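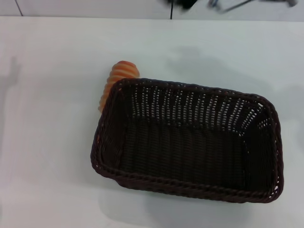 Photo: Latrice Alcantara

From: Imani Whitfield
To: Stildale Playhouse friends list
Subject: Re: [stildale-friends] The Delacroix evening - is it still on?

Vasilică Bălan wrote:

> Could somebody tell me whether the Delacroix songs evening in May is
> going ahead? The website says yes, the poster in the library says
> "postponed", and the man on the box office phone said he thought it
> was a puppet show. I have four tickets and a brother-in-law coming
> by coach. Also, is there an interval? He will ask.
>
> Vasilică

Dear Vasilică, and everyone else who has written to me privately with the same question,

Yes, it is on. The poster in the library belongs to last year's attempt, when our pianist put his wrist out moving a wardrobe. I have asked the library to take it down and they have asked me to fill in a form.

The puppet show is a separate thing at the end of the month and I gather it is very good.

For those who missed the first notice: Vichien Wongsuwan and Ankit Goel are doing two halves of songs from the Delacroix revues, with Vichien singing and Ankit at the piano, both of them talking rather more than the programme allows for. I sat in on a run-through and the first half came out at 60 minutes, of which a good deal was an anecdote about a hotel in Cokar. It has been trimmed. The song about the lighthouse keeper stays in, with all its verses, and I would ask people not to join in until the last one. You know who you are.

There is an interval, 30 minutes long, so the brother-in-law can relax. The bar will be open. Interval drinks may be ordered beforehand, a system that worked perfectly well in March except for the people who had ordered drinks.

Doors at 7, start at 7.30. If you come in by the side door after that you will come out more or less on stage, as one of our members did during the Fladeo Quartet, and got a round of applause for it.

As to money, the last evening made 1,533 pounds on the door and the piano tuning and hall hire took 598 of it, before anybody had been paid to sing. So please do bring friends. Returned tickets should come back to me and not be sold in the foyer, however reasonable your price.

Vasilică, your four are in row F. One is behind the pillar. I leave it to you to decide who sits there - I have met your brother-in-law.

Imani

--
To leave this list, send a blank message with "unsubscribe" as the subject. Replies go to everybody, so have a look before you press send.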